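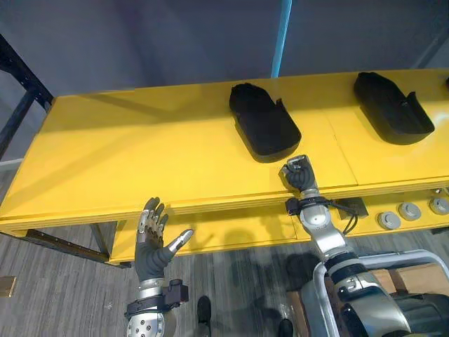 Fig. 1. Yellow table with black shoe-shaped trays, front side.

Rastinport Footwear Finishing
Table and Tray Working Group
Minutes of the meeting held on September 7, 2020, Samuel building, upstairs meeting room

Present: Nest Mostyn (chair), Duván Sotelo (minutes), one representative each from stores and maintenance
Apologies: purchasing

1. Minutes of the August meeting
Agreed as a correct record, with one change. Under item 4, "tray rack" should read "tray trolley".

2. Matters arising
The order for spare trays was placed with Elov in August. Delivery is quoted as 30 working days. Stores asked whether part deliveries would be accepted. Agreed that they would, provided each box is marked with the batch.
The trolley castors have been changed. Closed.

3. Table top
3.1 NM referred to Fig. 1. The top is flat and painted yellow, with faint seams between the panels. The group discussed whether the seams could serve as reference lines for placing the trays. DS pointed out that the trays stand at an angle and that a straight seam gives no help with the angle.
3.2 Maintenance would prefer not to paint marks directly on the top. Thin tape can be taken up again if the spacing changes. Agreed to try tape first.
3.3 The colour is to stay as it is. A request had been received for a grey top to match the benches downstairs. NM's view was that black trays are easy to pick out against yellow and would be less so against grey. No one objected.
3.4 Cleaning: damp cloth and mild soap only. The solvent wipes kept by the door are for the glue benches and must not be used on painted surfaces. DS to move them.

4. Trays
4.1 Each tray is a rounded shell in the shape of a slipper, with a raised rim at the back and a short upright tab at one end. Stores has been calling the tab end "the front" and the line has been calling it "the back". This has led to returned paperwork. Agreed wording from now on: "toe" and "tab end". "Front" and "back" are to be used for the table only.
4.2 Distance from the toe to the front edge of the table. DS proposed 70 mm. Stores thought this tight for the larger sizes in the Cikau range. Agreed to trial 70 mm for 3 weeks and then review.
4.3 Both trays are to be set at the same angle. DS will cut a card template and leave it in the drawer of the supervisor's desk.
4.4 Tray load limit. The limit in the Elov data sheet has not been checked against the heavier Cikau boot. Maintenance to weigh a pair. Carried forward.

5. Front of table
5.1 The round grey fittings along the front, to the right of the small black plate, have no agreed names in the work instruction. The draft calls them "knobs" in one paragraph and "buttons" in the next. DS to use one term throughout and number them from the left.
5.2 The lower panel is set back below the top. Maintenance asked that nothing be stored there until the dust check has been done – this includes empty cartons.

6. Any other business
The budget line for table consumables stands at 20 pounds a month. NM considers this enough for tape and cloths.

7. Actions
DS: tape marks, card template, solvent wipes, revised work instruction
Maintenance: boot weight, dust check
Stores: notify Elov regarding part deliveries
NM: circulate the agreed tray wording to both shifts

Next meeting: at the end of the tray trial, same room.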